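## 5. Oiling your tabletop

Time for the fun part! One coat of Clallach oil and the grain really wakes up. 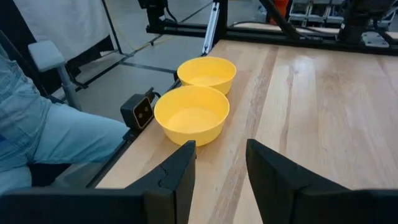 *Fig. 6. Light planks with darker brown streaks.*

1. Clear the table and wipe off any dust.
2. Shake the can, then pour a small puddle in the middle.
3. Spread it along the grain with a lint-free cloth.
4. Wait 5 minutes and buff off the extra.

**Note:** Dull spots? Sand lightly with 200 grit and go again.

**Caution:** Oily rags can catch fire. Lay them flat outdoors to dry.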